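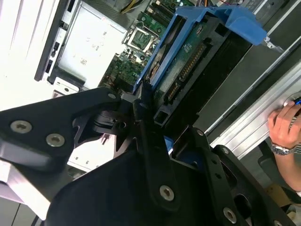
Blue carrier with the drive in it, board side showing, motherboard behind.

August 8, 2024

Right, the Mabuza office machine. Karabo wants it stripped and sorted before the rest of the Irnville lot gets looked at, so I've made a start on the storage. I do like these blue plastic carriers - the handle gives you something to get hold of, so you're not pinching at the edges of the drive (I still touched the circuit board once, sorry, wrist strap was on).

Copied the drive over to the bench disk first. 80 GB, nearly full, mostly old Momix exports and somebody's holiday photos! Took far longer than I'd planned and I had two cups of tea waiting for it. The copy is in the folder marked 3308 if anyone needs it. Please don't rename it again, Mpho Tshabalala, I spent half of April looking for the last one.

The gold contacts on the connector look all right to me, so I'd leave them alone. I had a go at reading the small white print on the board but gave up, it wants the big magnifier and that's over at Prorden.

Still to do: CPU out of its socket (lever first, gently), memory bagged, case wiped down. Karabo Van Wyk has the box of antistatic bags - ask before opening a new one. Job number for the label is 983.

Need more labels too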